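**Sternent Paths Office** — notices on the field track between Sternent and Drostcombe. Posts in this thread are numbered for reference.

**1.** The Office has received a number of inquiries regarding the condition of the track across the open grassland. The following posts set out the current position and the work proposed.

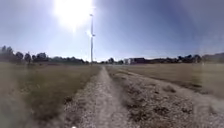
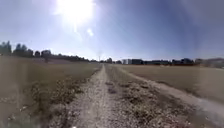 *The track, looking along its length toward the trees.*

*Thread last edited: 13 Nov 2023*

**2.** The track remains open to walkers, cyclists and riders. It is a dirt and gravel surface for the whole of the section under discussion, and there are no plans to pave it.

**3.** Several residents have asked whether the route is one path or two. For maintenance purposes it is recorded as a single track with a left and a right lane. The left lane is the more worn of the two and is the one we recommend for strollers and narrow tires.

**4.** The right lane is looser underfoot. In the first picture it is the wide band of coarse gravel, with dry weeds and tufts of dead grass coming through. Riders may prefer it. Cyclists are asked to take care when crossing from one lane to the other.

**5.** The section covered by this notice is 2588 meters long. It begins at the Cillov gate and ends at the Drostcombe road.

**6.** On the weeds in the central strip, visible in the second picture: these will be left in place. The roots help to hold the soil between the wheel tracks, and the growth is low enough that it does not obstruct anyone.

**7.** The Office was asked in September to mow the fields on both sides. We are unable to do so. The fields are in private ownership, and the Office is responsible only for the track and its immediate edges.

**8.** Please keep to the track. Dry grass is easily damaged by vehicles, and turning on the field edge has been a recurring complaint from the landowners. Drivers with permission to use the route should turn at the Cillov gate or at the road.

**9.** Smoking, camp stoves and open fires are not permitted on any part of the route — this includes the gravel.

**10.** Proposed work: new stone will be laid along the first 100 meters from the Cillov gate and rolled flat. The contract has been awarded to Sýkora at a cost of $4000. The rest of the left lane will be raked and the larger stones removed by hand.

**11.** The work is expected to take three days. The gate will be closed to vehicles during that time. People on foot may continue to use the route but should follow the directions of the crew. Dates will be added to this thread when they are confirmed.

**12.** A correction to our earlier notice, which stated that horses would be excluded during the work. They will not. Riders are asked to dismount when passing the roller.

**13.** There is no shade on the open part of the track. The Office has considered a request for a bench at the halfway point and will review it with next year's budget. No decision has been made.

**14.** Reports of ruts, washouts or loose stone should give the distance from the Cillov gate if possible — a description such as "near the middle" is difficult for the crew to act on.

**15.** Questions about this notice may be addressed to Efe Akande, Paths Officer, at the Sternent office during opening hours. Replies to this thread are read but may not be answered individually.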